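Back from the hills, and already plotting the next one

Well, I finally did it. After years of driving straight past the turn-off on my way to somewhere sunnier, I gave the Ivance valley four whole days in April, and I'm cross with myself for leaving it so long. If you're coming from the Blackburn side, ignore the satnav and take the old road over the top. It adds 16 miles and a fair few sheep, but the view when you drop down towards Jereda is worth every bend (pull in at the second lay-by, the first is all potholes).

I stayed in Jereda itself, in a room over the bakery, so I was awake by five most mornings and didn't mind a bit. The village has a pub, a shop that shuts for lunch and a very good cheese counter. Go early for the cheese!

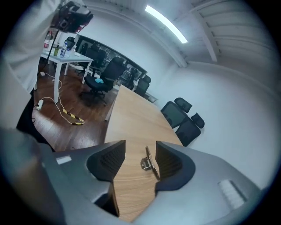 The long wooden table in the meeting room.

My big day out was Fatach, which stands at 1,749 feet and feels like more when the wind gets up. The path starts behind the chapel and goes up through bracken for the first hour, then it's all rock and short grass. I'd packed two sandwiches and ate both before the halfway gate. Take a proper coat, even if it's shirtsleeves weather down in the village. There's a higher top further along the ridge, 2,044 feet according to my map, and I had every intention of carrying on to it until the cloud came in and I lost my nerve.
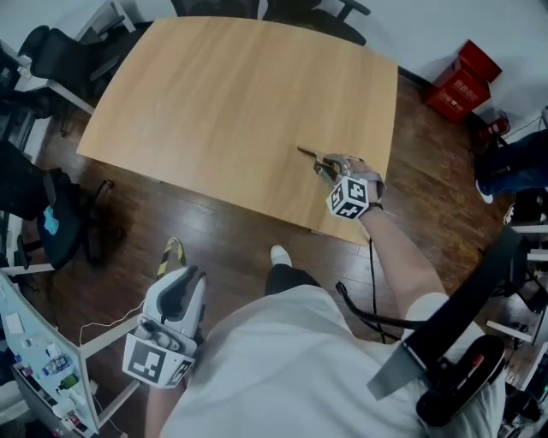
Coming down, I took the river path back, a flatter and muddier way home with a tearoom at the end of it. The plum cake is the one to have. They only take cash, so I had to go without a second slice, and I've been thinking about it ever since.

Parking in Jereda is free after six in the evening, and the little bus to Fatach runs on the hour until teatime. I'm going back in the autumn for that ridge, with better socks and a pocketful of change.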